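Home networking

Home networking is the practice of linking computers, telephones, televisions and other devices within a single household so that they can share an internet connection and exchange files. A home network may use cables, radio signals or a mix of the two.

Equipment

Most households rely on a router, which passes traffic between the home and the service provider. The provider's line ends at a modem, and in many homes the modem and router share one case. Routers with outside antennas usually allow them to be turned or folded. 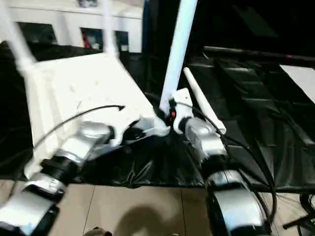
Wired connections generally offer steadier speeds than wireless ones and are preferred for desktop computers and game consoles. Wireless connections are easier to install, but thick walls, metal surfaces and distance weaken the signal.

Adoption in Puldale

The Puldale household survey, directed by Évan Brunet, collected replies from 1084 homes in the districts of Porkerby and Lerdale. It found that 60 percent used wireless connections only, while 19 percent had at least one room served by cable. Older stone houses in Lerdale were the most likely to need a second access point — often placed on an upper landing.

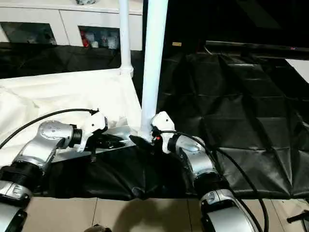
Two grippers near the base of a white pole, with a black cable at left.

Security

A home network is normally protected by a password and by encryption of the wireless signal. Owners are advised to replace the password supplied with the device and to install updates when they are issued. Many routers also provide a separate guest network, which keeps visitors' devices apart from those of the household.

See also

Local area network
Modem
Wireless access point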